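# Is a sock really made of one long string?

People love to say that your sock is just one piece of yarn, looped over and over. Is it true? Don't believe it until you've looked.

Get something knitted out of the drawer. A sock, a beanie or an old jumper will do. Stretch it a little and put your eye right up close. You should see rows of tiny loops, each one poking through the loop below it. That is all knitting is. Woven cloth, like a tea towel, is different. Its threads go over and under each other, and they hardly stretch at all.

So, one string? Sometimes. A plain grey scarf might be. Anything with stripes usually isn't. To change colour, the knitter (or the knitting machine) generally brings in a second yarn. There is yarn that is dyed in different colours along its length, so even stripes can fool you.

Here's another thing people say: "Pull one thread and the whole thing falls apart." My neighbour Yatziri Meléndez told me that when I was 9, and I was scared of my own mittens for a whole winter. Years later I tested it on an old sock. I tugged at the cuff and got a knot. I tugged at the toe and got a bigger knot. Knitting can unravel, but mostly from the end where the knitter finished, and only if that end has come undone. A cut in the middle makes a hole, and the hole may run into a ladder.

And is wool always warmer? Be careful with "always". Much of the warmth comes from air trapped between the fibres. A fuzzy knit can hold plenty of air, whatever it's made from. A windy day will blow some of it straight out again.
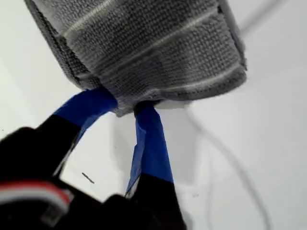

*Grey knit with pale stripes. Look for the small loops and the fine, fuzzy fibres.*

**Check it yourself**

Ask a grown-up for a sock that has lost its partner. Stretch it sideways, then lengthways. Which way does it give more? Write down your guess first — no changing it afterwards. Then try a tea towel and see if you still agree with me.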